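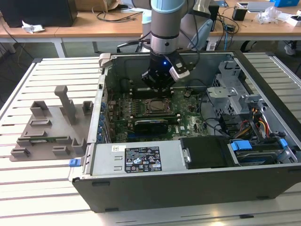 How to Combine Store Coupons, Paper Coupons and Rebates at Grisholm

Updated 13 February 2025

Grisholm Markets lets you use a store coupon and a manufacturer coupon on the same item. You can then claim a rebate on that item through the Voremance app. The order you do things in matters, and a few of the rules are easy to miss the first time. The steps below cover one ordinary shopping trip.

What you need

A Grisholm card or the phone number linked to it
The Grisholm app, or a login for the store website
The Voremance app, with a rebate account already set up
Any paper coupons you plan to use
Your shopping list

Step 1. Start with the weekly ad

Open the ad for your own store. Prices can differ between stores, so check that the right location is selected at the top of the page. Write down the sale items you would buy anyway. Put the sale price next to each one, and the size. Many coupons are good on one size only, and the picture on the coupon usually shows the largest package even when the smaller one is included. Go by the words under the picture.

Step 2. Clip the digital coupons

Log in and go to Coupons. Use the search box and type each item on your list. Scrolling takes a long time and the list is not in any useful order. Tap Clip and wait for the button to turn into a check mark before moving on.

There are two kinds. Store coupons carry the Grisholm name. Manufacturer coupons say "Mfr" in small print at the bottom. You can use one of each per item. A digital manufacturer coupon and a paper manufacturer coupon will not work together on the same package, and the register will take the digital one first. If your paper coupon is worth more, unclip the digital one before you leave home.

The app holds up to 100 clipped coupons. After that it stops adding new ones and does not give you a clear message. Go to My Coupons and remove the ones you won't use. 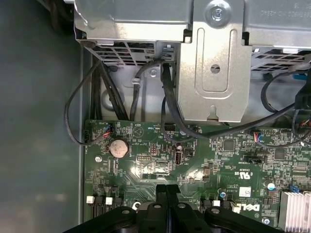 Inside a Dell desktop, with the drive cage across the top.

Step 3. Print or cut your paper coupons

Print at full size in black and white. Check that the bar code is sharp and that the expiration date is on the page. Most sites allow two prints per coupon per computer. Copies of a printed coupon are not accepted, even if the first print came out badly.

Step 4. Check Voremance before you shop

Rebates have to be added to your list before you upload the receipt. Open the offer and read the full terms, especially the size, the flavor and the number you must buy. Some offers leave out any item bought with a manufacturer coupon. Those say so on the last line.

Step 5. At the register

Enter your phone number or scan your card first. Have the cashier scan all the groceries, then hand over the paper coupons. Watch the screen as each one goes through. At self-checkout, paper coupons go in the slot after you press Pay, and an employee may need to approve the larger ones.

Ask for a paper receipt. The emailed version sometimes shortens the product names and Voremance can't match them.

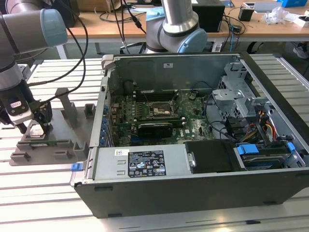

Article written by Noreen Halvick
Coupons and Store Programs Editor

Step 6. Upload the receipt

Lay the receipt flat in good light and photograph the whole thing, including the store name, the date and the total. Use the long receipt option if it won't fit in one picture. You have 3 days from the purchase date. Credit usually shows up the next day.

A worked case

Mutorora ground coffee was on sale for $7.99 in the December ad. The Grisholm coupon took off $1.00 and the paper coupon took off $1.50. That left $5.49 at the register. Voremance paid back $0.75, for a final cost of $4.74. The Crabtree coffee next to it was $4.99 with no coupons, so the prices ended up close.

Points

Grisholm also gives points on the amount you pay after coupons. It takes 2000 points to get $5 off a later order. Your balance prints at the bottom of the receipt. If yours says 778, you have no reward yet, and the points carry over to the next month.

If a coupon doesn't come off

Check the size first, then the date, then the quantity. If all three are right, take the receipt and the item to the service desk the same day. For a missing rebate, open the receipt in Voremance and choose Fix an Item. Keep the paper receipt until the credit posts.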